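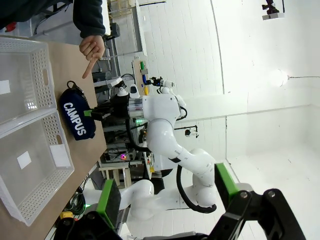
Zipper on a fabric pouch opens again behind the slider, can it be repaired?

Home > Mending and Small Repairs > Zippers

Posted by Druvden

Hello to all. I have a fabric pencil pouch that I use every day for my pens, a small ruler and an eraser. Since July the zipper has a problem. I pull the slider to the end and it looks closed, but then the teeth come apart behind it, usually in the middle. Yesterday I lost a good pen on the bus in this way.

The teeth are plastic, the continuous kind which looks like a thin spiral. I do not see any tooth missing. The slider moves very easily, perhaps too easily. I already tried to rub a candle on it, and after this it moves even easier but it does not close better.

I can sew a button and a straight hem by hand, but I do not own a sewing machine. Is it possible to repair this without to change the full zipper? A new pouch does not cost much, I know, but I like this one and the fabric is still strong.

Thank you in advance for your patience with my English.

3 replies

Sepehr Zamani

Your slider is worn, I am almost sure. Inside the slider there are two walls which press the teeth together. When you open and close it many times, these walls go apart a little bit, and then the slider passes over the teeth without joining them. The wax could not help you, it is for a zipper that is stuck.

Please try the following. You need small pliers with flat jaws.

Open the zipper completely, so the slider is at the starting end. Look at the slider from the side where it faces the closed part, that is the back end. Put the pliers on the left side of this back end, one jaw on top and one jaw below, and press gently. Then do the same on the right side. Do not press in the center, you can break the little bridge where the pull is attached.

Now close the zipper slowly. If it still opens, press again, with a very small force more. I say very small because I made this mistake with my winter jacket: I pressed too strong, and the slider did not want to move anymore. It is cheap metal and it cracks when you try to bend it back.

If the pressing helps only for some weeks, you must change the slider. On the back of the old one there is often a number, for example 3 or 5, which is the size. Buy the same size and be careful that it is for spiral teeth, because the one for separate molded teeth looks similar but will not fit. To put it on, open with a seam ripper 3 or 4 stitches at one end of the zipper, take the old slider out, and feed both sides of the tape into the new one at equal height. Hold the tape ends flat on the table with a clothespin, it is much easier like this. After that sew several stitches over the teeth at the end, so that the slider cannot come off, and close the seam again by hand.

I have repaired two pouches and one pillow cover with this method. The pillow cover took me three tries before both sides were equal.

Zumetti

just buy a new one, they are cheap everywhere

Lyimo

I agree with Sepehr about the pliers. I want to add one thing: clean the teeth first. In a pencil pouch there is always dust from graphite and small pieces of eraser, and now you have also the candle wax, which holds the dirt. Take an old toothbrush with warm water and a drop of dish soap, brush along both sides, rinse, and let it dry with the zipper open. Only then you can judge if the slider is really bad.

Also please check the fabric inside near the zipper. If there are loose threads, cut them short. In my daughter's pouch one thread of the lining was going into the slider each time, always at the same place, and I had almost ordered a new zipper for nothing.

Druvden

Thank you both. I washed it and pressed with the pliers, two times on each side. It stays closed now when I bend the pouch. I will still look for a spare slider in the same size, mine has a number 5 on the back.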